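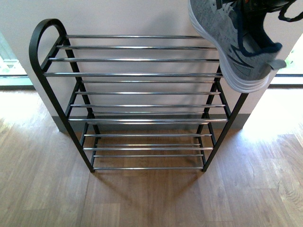 How to do a walking audit of your own street

A walking audit is a walk with a clipboard. You go down a street you already know, slowly enough to annoy people, and write down everything that makes it harder to use on foot than it ought to be. Then you send the result to whoever runs the street. If it's done well, they have trouble filing it under "general grumbling."

I've done a fair number of these in Trinham, most of them on Ritis Street, where I live and where the city has been about to do something since before I moved in. The method below is the one our group settled on after trying several worse ones.

Pick a short stretch

Shorter than you think. Our first audit covered the entire east side of town and produced a document that even its authors didn't finish. These days we take some 600 yards at a time, which fills an hour and a half once you've stopped at every curb and argued about it.

Choose a stretch that goes somewhere: school to bus stop, apartments to grocery store, clinic to parking lot. Engineers respond to trips. "People walking from the clinic to the bus" gets read. "The general feel of the area" gets a polite reply.

Mark the start and finish by building number or cross street. Ours ran from the library to 252 Ritis, and the wording mattered later when the public works office tried to answer a question about a different block.

Get the right people

Four or five is plenty. Once we had seven, and the walk became a parade with opinions at both ends.

Try to bring people who move differently from you. Gwendolyn Lyons uses a walker and found more in her first half block than I had in several years of striding past it. Someone with a stroller is worth having, and so is a kid old enough to hold a tape measure and young enough to read everything out loud. If you can get someone who drives the street every day, take them too. They'll explain why everyone swings wide at the corner, and they may look a little guilty doing it.

Give each person one job. One writes, one takes photos, one measures, one watches the traffic and says "car" when the rest of you have wandered off the sidewalk to look at a drain.

What to bring

A printed map of the stretch, big enough to write on
Two pens (the first will fail)
A tape measure, the metal kind
A phone with a stopwatch and a full battery
A hat, if it's August, and you should ask yourself why it's August

You don't need a radar gun. Kieran Hanrahan borrowed one from a cousin for our second audit, and drivers slowed down so nicely on seeing it that we recorded the safest street in the state.

Walk it twice

Go once in each direction, on opposite sides. The first time, don't measure anything. Walk at the pace of the slowest person and say what you notice. The second time, stop at each problem, mark the spot on the map with a number, and write a line next to that number in the notes.

Try to do at least one of the walks when the street is busy. A street at mid-morning is on its best behavior. Go back at school pickup and you'll meet the other one.

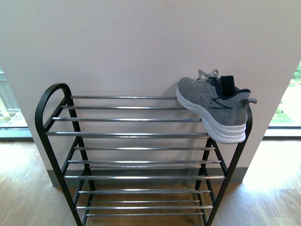 What to look at

Sidewalk width. Measure the part you can really walk on, between the utility pole and the hedge. The official width includes the pole.

Curb ramps. Note where they're missing, where they point out into the middle of the intersection, and where there's a lip at the bottom. Gwendolyn's rule is that if she has to think about it, it goes on the list.

Crossings. Write down where people cross, and separately where the paint is. On Ritis Street the marked crosswalk is a good long walk from the bus stop, so everyone gets off the bus and crosses outside number 265, between parked cars, as the layout practically begs them to.

Signals. Time how long you wait after pressing the button, and how long you get to cross. Do it several times and write down every result, including the ones that spoil your point. Note whether the slowest walker reached the far curb before the light changed.

Corners. A wide, sweeping corner lets cars turn without slowing much. A tight one makes them work for it. Stand back and watch a dozen or so turns before you write anything.

Shade and places to sit. People leave these off because they sound like luxuries. Ask whoever is carrying groceries.

Lighting. This needs a short second visit after dark. Look for lamps that light the roadway beautifully and leave the sidewalk to fend for itself, and for trees that have grown up around the fixture.

Take photos that prove something

Put the tape measure in the picture. Stand far enough back that a stranger could find the spot, then take a second one up close. Write the map number on a piece of paper and hold it in the corner of the shot. Leave out faces and license plates; you want the curb fixed, and a feud with the owner of the pickup won't help.

Write it up while you still can

Do it the same evening. By the end of the week "bad bit near the tree" will mean nothing to you, and there are a lot of trees.

Each entry needs a location, what you saw, what you measured, and who it affects. Keep the fix separate, and keep it modest. Bezawit Lemma, who edits ours, strikes out any sentence containing "clearly" or "simply," and the drafts come back noticeably shorter.

A decent entry reads like this:

No. 4. North side, outside the laundromat. Sidewalk narrows to 31 inches between pole and wall. Walker would not pass; user went into the street. Request: move the pole or widen the sidewalk on the street side.

Put your three worst problems on the first page, and the map on the second. Everything else can go behind.

Send it to a person

Find out who handles sidewalks and who handles signals. They're often in different departments, and each may believe the other one has your letter. Send it to both by name and say that you've done so. Ask one question that needs an answer, such as whether the crossing is on this year's work list.

Then offer to walk the stretch with them. Sérgio Aguiar did this kind of audit in Bragança before he moved here, and he swears by the invitation. His advice is to set the meeting point on the wrong side of the road from where they'll park.

If nothing comes back in a month, send the first page again with the old date still on it. Keep your original map somewhere flat and dry. You'll want it for the next audit, when you go back to see which numbers you can cross off.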